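April 2024
By Usa Tanasarn

Visit notes -- Tistel, Joltville site

Got in late, bus trouble, missed the coffee and the welcome talk. Azlan Jugah came down to fetch me and we went straight to the collection rooms on the second floor. No slides. Good.

Quick background for those who weren't on the call. Tistel gathers examples of household jobs done by two-armed robots, with a person driving the arms. The examples go to Perora, who train the model. Tistel doesn't train anything themselves. They run the rooms, the operators and the checking. Current set is called Pillai and stood at 2061 accepted episodes the morning I was there. Another 756 waiting for review, which Azlan was not happy with. Review is two people and one of them was out.

Rooms first. I'd expected something like a lab bench, tape marks on the floor, the same few blocks and cups. Its nothing like that. They want real household mess and they leave it in. Bags, boxes, stuff piled up behind the work area, cables across the tiles. Rizal Entili sets up the rooms and changes them between batches. New objects, new clutter, different table if he can get one. The early batches from November were all done on a clean white desk and Perora sent most of them back. Model did fine on a clean white desk and nowhere else.

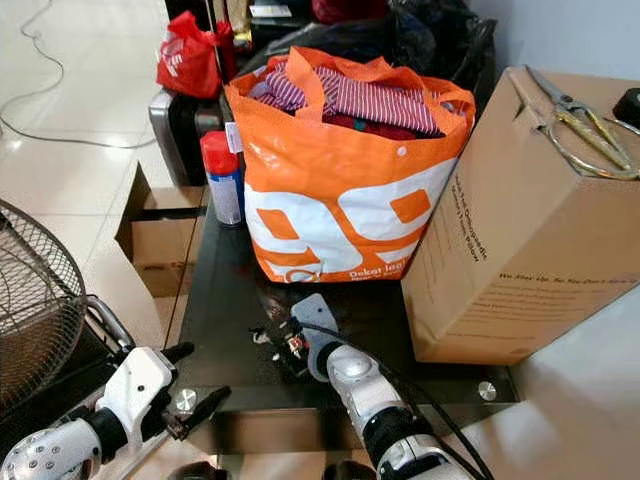 Bags are the hard one at the moment. Boxes hold their shape. A soft bag moves when you touch it, the handles flop over, and the clothes inside shift around. Glass tables make it worse, says Rizal, with the reflections and the dark surface, so he wants more of them in the set. Operators do not want more of them.

Watched Wahyudi Saragih drive for most of an hour. Very calm. Small movements, long pauses, then one quick pinch on a handle. He lost it twice and carried on both times. Asked if those get thrown out -- no, a miss with a recovery is kept and tagged. A miss where the operator gives up is kept too, in a seperate folder. 42 of those so far. Perora asked for them.

Each episode gets one written line, typed by the operator right after. Plain words. Tanveer Awan does the checking and showed me a few where the line didn't match the arms. "Left arm lifts bag" when it was the right. Easy slip after a long shift. He fixed 301 of these in the first pass and now they type before they reset the table, which has helped a lot.

Didn't get to see the storage side. Also didn't get a straight answer on how they split rooms between training and testing. Azlan thinks by room, Tanveer thinks by batch. Need to follow up, matters for us.

Lunch was rice and something very hot, eaten standing up. Bus back on time. Tanveer is sending the tag list and I'll pass it round once I have it.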